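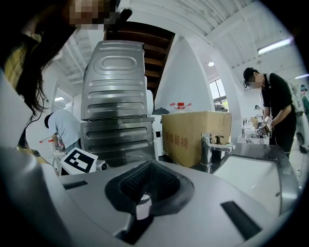 Last changed: May 26, 2019

We use cookies to remember your language and which shows you looked at. Keep browsing and we'll take that as a yes. Accept / Settings

Visit > Stomby Hall > Workness > FAQ

Workness: your questions

Same questions keep landing in the inbox so they're all going here. If yours isn't on the page, write to the box office and put WORKNESS in the subject line.

What is it?

A durational performance by Myfanwy Owen. Six hours a day, eleven days. She does a shift. Sorting, folding, carrying, writing things down, starting over. Three other performers join her at different points, and sometimes it's just her. There's sound by Ralen, very low, you may not notice it for the first while.

Do I have to stay six hours?

No. Come and go. Most people at the February version stayed under an hour, a few came every day and stayed to the end. Your wristband gets you back in until closing on the day it was issued.

Is there a story?

Not really. There is an order to things and regulars start to spot it. The program sheet has a short text by Shalini Rawat that helps, or doesn't, depending on you. Read it after if you like surprises.

When does it start?

Doors at noon, performance from noon, closes at 6 p.m. No opening moment, no curtain. If you're there at noon sharp you'll see her walk in and hang up her coat. Closed Mondays.

How much?

$11 general. Students and anyone under 18 free with ID. Full run pass is sold out, sorry, please stop asking the desk staff, they can't print more. Day tickets still fine for most dates.

Can I buy at the door?

Yes, cards only. Saturday afternoons get a line down the stairs. Room holds 100 and we run one out, one in after that. Book a timed entry online and you skip the line but not the room limit, so you might still wait a few minutes.

Can I talk to the performers?

You can. They won't answer. Myfanwy has asked that people not try to make her laugh, it happened a lot in February and it wears on her by hour four. Talking quietly among yourselves is OK.

Can I touch anything?

Only the things on the long blue table by the entrance. Those are yours to move around and she works with whatever you leave. Everything past the floor tape, leave alone. Kids too please.

Photos?

Phones OK, no flash, no tripods, no video longer than a minute. Press should email ahead and we'll set up a slot before noon. Don't film other visitors' faces without asking them.

Is it OK for children?

Nothing rude or scary in it. Slow, though. Under 12s need an adult with them the whole time. Strollers fit in the elevator and can be parked in the coat room.

Access

Step-free from the Shukla Street side, ring the bell, someone comes down. Chairs with backs along the north wall, floor cushions everywhere else. One loud sound a day (a metal shutter), time is posted at the desk each morning so you can avoid it. Accessible restroom on the same floor. Relaxed session is the second Wednesday, half capacity, lights a bit up, no shutter.

Where do I park?

Not at the hall. The Shukla lot is two blocks over and closes at 8. Bus 211 stops right outside, 614 stops across the bridge and it's a ten minute walk from there.

Food and drink?

Water in a bottle with a lid, nothing else in the room. Café downstairs is open until 5, soup runs out early.

What's different from February?

Longer days, bigger room, new sound. The paperwork section has been rewriten completely. The ending of each day changed too and we're not saying how.

Is there a talk?

One. Myfanwy and Shalini, last Thursday of the run, 7 p.m., free but you need a ticket. An hour, then questions. It'll be recorded and put up on this site within a couple of weeks, with captions.

Can I get a refund?

Up to 24 hours before, full refund. After that we can swap you to another day if theres space. If a performer is sick and we close early, everyone with a wristband gets a new day ticket automatically, no need to write in.

Do you need helpers?

Team is full for this run. Next call goes out in the fall.

Comments (4)

deb_k
Is the wristband good if I leave the building for lunch? Desk told my sister no last week.

Stomby Hall box office
Yes it's good all day. Sorry, new person on the desk. Tell them to check this page.

Tomas
went Friday, meant to stay 20 min and was there til close. bring a sweater, the north wall chairs are right under the vent

ParkerL
Website says the Shukla lot closes at 8 but the sign on the gate says 7:30. Worth fixing before the talk, people will get locked in.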